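We use cookies to remember your login and your thread settings. Accept / Manage

Wirkska or Penel hands for a sorting bench?

benchwarmer_jo wrote:
Hello all, and thank you again for the help with my cabling in June, it made such a difference! We have the Penel hand on the humanoid now and I've been putting it through the plainest job I could think of — fruit in one basket, office supplies in the other — before I decide whether to order a second one or go over to Wirkska. The object set is a banana, a small fruit, a stapler and a roll of packing tape. My feeling so far is that the fingers are lovely on anything round and a bit clumsy on anything flat, and the tape is what I lose sleep over.

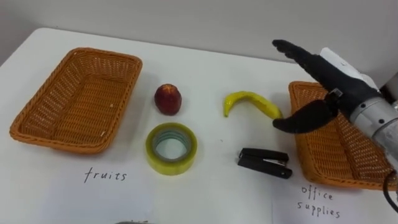
Penel hand over the bench, open pose, before a pick.

I've done 38 picks on the tape alone and I still can't decide if I like it. What would you all try next?

torque_and_tea wrote:
Oh, I've been waiting for somebody to start this one! We ran both makes for a while and I came down on the Wirkska side, mostly for the thumb. On the Penel the thumb comes in low, and with a roll lying flat on the table it wants to go under when there is no under. Have you tried going for the hollow core, one finger inside and the thumb outside? It looks silly and it's been very dependable for us.

Masaru Hirano wrote:
I'll disagree, kindly I hope. I don't think the thumb is your trouble, I think it's the approach angle. If the arm comes across the table low and long, the fingers get to the thing next to your target before they get to your target, and then you're chasing an apple around the bench and blaming the hand for it.

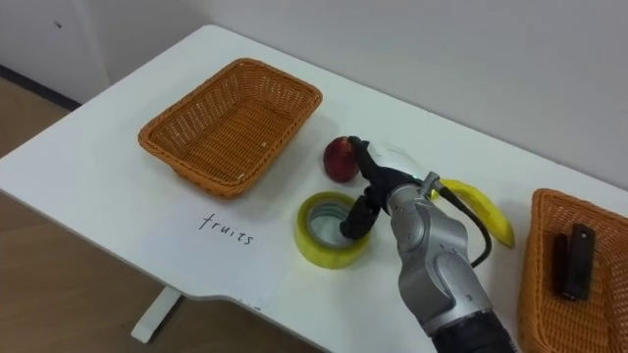
I'd raise the wrist, come down steeper, and give every object more elbow room than you think it needs. Do that for a day before you spend any money. I had a Cattaneo controller that smoothed the last bit of the path so eagerly that every approach turned into a sweep, and I changed hands 3 times before I thought to look at it. You can imagine how that went over with the people paying.

torque_and_tea wrote:
Fair about the angle, Masaru, but a steeper approach doesn't give you a better thumb! I'd still say two separate problems.

benchwarmer_jo wrote:
You're both being very generous with your time. I do use the Cattaneo smoothing, on the default of 400, so I'll start there and leave the hardware alone for now. I also want to settle the camera question, as I've been relying on the head view and it loses the far basket whenever the forearm gets in the way. The side view gives me the whole reach, shoulder to basket, and I can see how the body is standing while the arm is out.

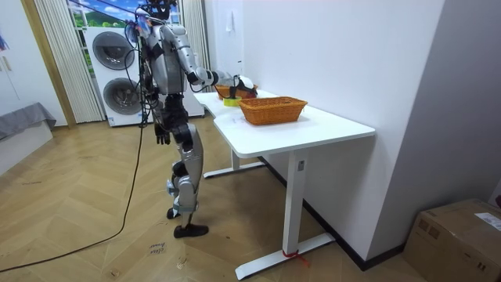 What I'll run next, in this order

1. Smoothing off, same objects, same baskets, head camera only.
2. Steeper wrist, tape by itself in the middle of the table.
3. The finger-in-the-core grasp, with the side camera recording as well.

pevia_user wrote:
Could you put the stapler in too? I have the Pevia two-finger and it's dull as dishwater but it picks up a stapler every time, and I'd love to see how the Penel does next to that.

benchwarmer_jo wrote:
Happily! I'll add it after the tape and post the numbers in this thread.

Last updated: 19 August 2022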